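Record Fewer Demonstrations, and Record Them by Hand

Forough Taheri

Most arguments about teaching bin picking by demonstration are arguments about volume. I think the volume question is secondary. What matters first is how the operator's intent reaches the arm.

At Testanbridge we recorded 90 demonstrations in April, split between 2 methods: hand guiding and a remote joystick. The joystick runs were cleaner to log and easier to schedule. They were also full of pauses. An operator who cannot feel contact stops above the part, looks, corrects, and looks again. A policy trained on those runs learns the hesitation along with the grasp.

Hand guiding has its own faults. The arm is heavy, the operator's body blocks the view, and the steep walls of a bin limit the wrist angles a person will try. Santeri Salminen prefers remote control for that reason, and for large fixtures I agree with him. Near a wall, with bars lying at odd angles, I do not.

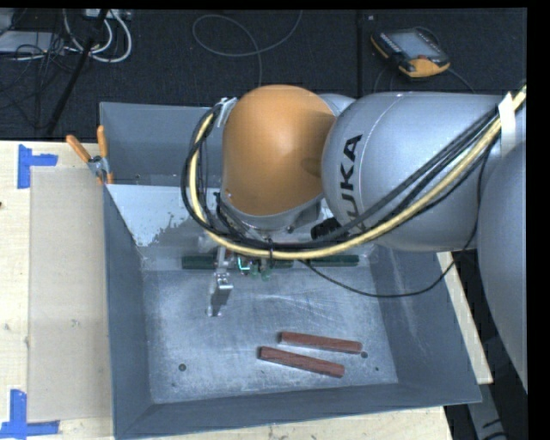
KUKA arm and gripper in the metal bin, with bars on the floor of the bin.

My proposal is modest. Record 15 hand-guided runs, train, and look at the failures before recording any more. Use the joystick for the approach, where pauses cost little – and trim them anyway. Label each run with its method. Mixed logs without that label are almost impossible to repair later.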